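Apr 4, 2023

Iron, tiredness and the pill aisle

Everyone is tired. Go to any chemist in Dratside and there's a whole shelf for it now, eye level, orange boxes. Iron with vitamin C. Iron with B12. Iron gummies, for some reason. I think most of us should walk straight past that shelf and go get a blood test first, and I say that as somebody who bought the gummies.

Quick version of my story. Tired from November on. Not sleepy, more like heavy legs on the stairs and a fuzzy head by lunch. Read a few blogs, decided it was iron, paid too much for a bottle of Ceritik and took it every morning with my coffee. For 3 months. Felt exactly the same, plus constipated.

Two mistakes there. Coffee and tea get in the way of iron, so half of what I was swallowing probably did nothing. And I'd never had my levels checked. When I finally did, my iron was fine. My thyroid wasn't. Completely different problem, different tablet, and a whole summer wasted guessing.

Now, low iron is real and it's common. Heavy periods, pregnancy, giving blood often, not eating meat, gut trouble. If that's you and you're worn out, take it seriously and don't let anybody wave you off with "get more sleep". Ask for ferritin specifically. It shows what you've got stored, and it can be low while the ordinary blood count still looks normal. Plenty of people get told they're fine on the blood count alone. That drives me up the wall.

But the answer to doctors missing it isn't everyone dosing themselves. Iron isn't vitamin C, where you mostly pee out the extra. The body has no good way to get rid of it. Some people carry a gene that makes them store too much, and one of the early signs of that is, guess what, being tired. So they buy the orange box. And keep iron tablets away from little kids, up high, lid on, because an overdose can kill them.

What bugs me is the marketing. The Pamov site has a quiz, 6 questions, do you feel tired, do you get cold hands, is your hair thinner then it was. I did it three times with different answers and got told I may be low in iron every time. Then a discount code. That's not a health check, thats a shop.

Food first, if you're only a bit worried. Red meat if you eat it, lentils, tofu, spinach (less than you'd hope), fortified cereal. Something with vitamin C on the same plate. Tea an hour later. Cheap and boring and you won't overdo it.

And if the test says low, find out why before you settle in with tablets for life. In a man, or a woman past menopause, low iron can mean bleeding somewhere in the gut and that needs looking at properly. 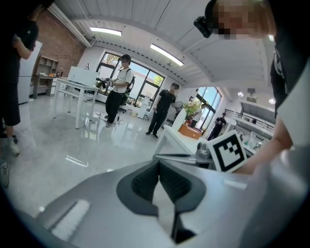 Anyway, my ferritin was 98. Perfectly good number. I could've known that back at the start for the price of one morning and a sore arm, and I've still got half a bottle in the cupboard.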